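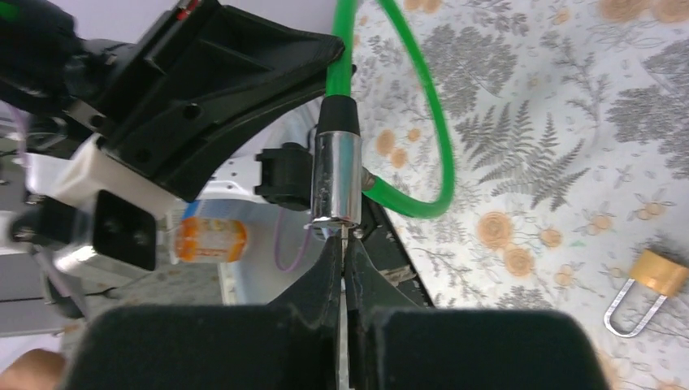 Attachment 1: silver cylinder, green tubing

Ticket: Kumura parent/student logins failing after Henen sync
Site: Gwilliam College, Lostbridge campus
Raised by: Olaia Aguirre
Assigned: Hamish Moffat
Priority: High (was Medium)
Status: Resolved, one item open

Opened Friday, December 18, 2020

Olaia, 8:12 am
Kids at home can't get into Kumura. Login page loads fine, put in school email, goes off to Henen, comes back with a 400 and a blank white page. Staff are OK. I'm OK. Year 8 and up all seem to be hit, not sure about the younger ones yet. Last day of remote classes and reports go out through the same portal at 3, so need this looked at this morning please.

Hamish, 8:20
On it. Can you send me one student who fails and one who works? Username only, no passwords. Also which browser.

Olaia, 8:31
Sent by email. Chrome on school laptops, Safari on one mum's phone, same result. Tried private window. Cleared cookies. Same.

Hamish, 8:44
Reproduced with the test student. Henen side says login succesful, so password is fine. Kumura rejects what it gets handed back. Changed nothing on our end yesterday that I know of. Dougal?

Dougal Sutherland, 8:52
Sync ran overnight as normal. Only thing I did was the year-end rollover prep – moved students into the 2021 groups but did NOT activate them. Shouldn't touch logins.

Hamish, 9:05
Pulled the sync log. 397 accounts updated, 9 skipped. The skipped ones can all log in. The updated ones I've tried can't. So it's the sync.

Things tried so far:
– restart of the connector service, no change
– manual re-sync of one student, no change
– reset password for one student, no change, and now she has a new password for nothing, sorry
– checked cert expiry, good till May
– checked clock on the server, fine

Olaia, 9:17
Period 2 has started and I've got teachers emailing worksheets out one by one. Any time estimate? Even a bad one.

Hamish, 9:19
No. Sorry. Logged with Kumura support, marked urgent. Tell staff to use the guest meeting links for now, those don't need a login. Links only, don't post them on the public page.

Ottmar Mühlbauer (Kumura support), 9:58
Hello, thanks for the logs. We see the request arrive with two values in the group field. Our side accepts one only and returns the 400. Has the group mapping changed recently? Please send a screenshot of the mapping page and the raw response for one failing user.

Hamish, 10:06
Both sent. Dougal, the students have their 2020 group AND the 2021 one. Inactive groups still get sent accross by the look of it.

Dougal, 10:11
Right. The tick box says "exclude inactive". It's ticked.

Hamish, 10:15
Ticked on the staff mapping. Not ticked on the student mapping. They're separate pages.

Dougal, 10:16
Oh for. OK. Ticking it now.

Hamish, 10:22
Hold off the full sync till I've tried a small batch. Did 23 students from Year 8, all went through clean. Test student logs in. Asked Olaia to get a real one to try.

Olaia, 10:29
Three in my class are in. One still getting the white page.

Hamish, 10:31
Get that one to close every tab and start again from the front page, not from a bookmark. The bookmark will be holding the old address.

Olaia, 10:36
That did it. He's in.

Hamish, 10:40
Running full sync.

Hamish, 11:14
Done, no errors. Checked a few from each year level. Magnus, can you confirm the report release is still set for 3? It uses the same groups.

Magnus Lindsay, 11:25
Release was pointing at the 2021 groups. Moved back to 2020. Parents would have got next year's empty report page. Will watch it go out.

Magnus, 3:18 pm
Reports out. Had a couple of parents ring, both were wrong passwords, sorted on the phone.

Ottmar Mühlbauer, 3:40
Glad it is working. I have raised a request for a readable message in place of the blank page. No date for it yet. May I close on our side?

Hamish, 3:44
Yes, close it. Thanks for the quick answer.

Still open: rollover notes need a line about the two mapping pages before the 2021 groups go live. Dougal to write, me to check. Student with the reset password has been rung and given the new one.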